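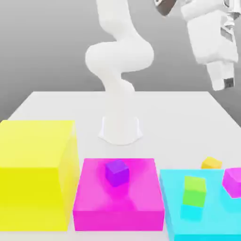
Clirnance Racing Confirms Stuluria Entry for Remainder of Supersport Season

FANDTON, 04/10/2023 – Clirnance Racing will contest the remaining rounds of the Stuluria Supersport Cup with a two-bike entry, the team confirmed today. The agreement covers all races from the Fandton round in May through the season finale and includes an option for the following year.

The team finished the winter test at the Skjelbred circuit with 3,524 kilometers completed across both machines. Work centered on rear tire wear over full race distance and on a revised front fork setting, which will be used from the first practice session at Fandton.

Clirnance Racing enters the season after placing fourth in the teams' standings last year, 20 points short of third. The team scored in every race but one and took its first pole position at Skjelbred in wet conditions.

"Our target is a podium finish at our home round," the team said in a statement. "The riders are fit, the bikes are ready, and we are grateful to our partners for their continued support."

The Fandton round will be run over two races, with qualifying on the opening day. The circuit has set aside a grandstand section of 700 seats for members of the Clirnance supporters' club. The first 100 members to register will also receive a paddock pass.

Tickets are available from the circuit box office. Media accreditation requests should be sent to the Clirnance Racing press office.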